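The Sock Embassy

My aunt left me two things: a launderette in Flurnberg and the debts of a launderette in Flurnberg.
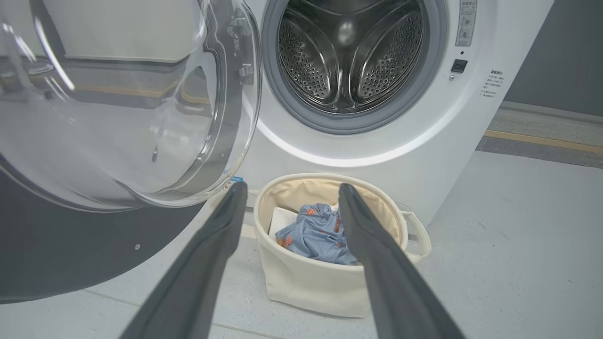
The lawyer said the debts came to 2,000, which he pronounced as if it were a compliment. I asked whether I could inherit just the change machine. He said the law was quite old-fashioned about that.

So I moved into the flat upstairs and opened at six every morning for people who came at nine. By April I had three regulars and a drawer of single socks. A man from Wimier wanted one back, gray, left foot. He had driven 50 miles for it. I showed him the drawer and he went through it like a customs officer, sniffing now and then.

"None of these," he said, and took a blue one.

The next week he returned the blue one, washed, with a note: Not mine after all. I put it back in the drawer.

Then a woman came in from Ollier, looked through the socks, and held it up.

"Somebody's shrunk this," she said, and asked for the manager.

I went upstairs, put on a tie, and came down again.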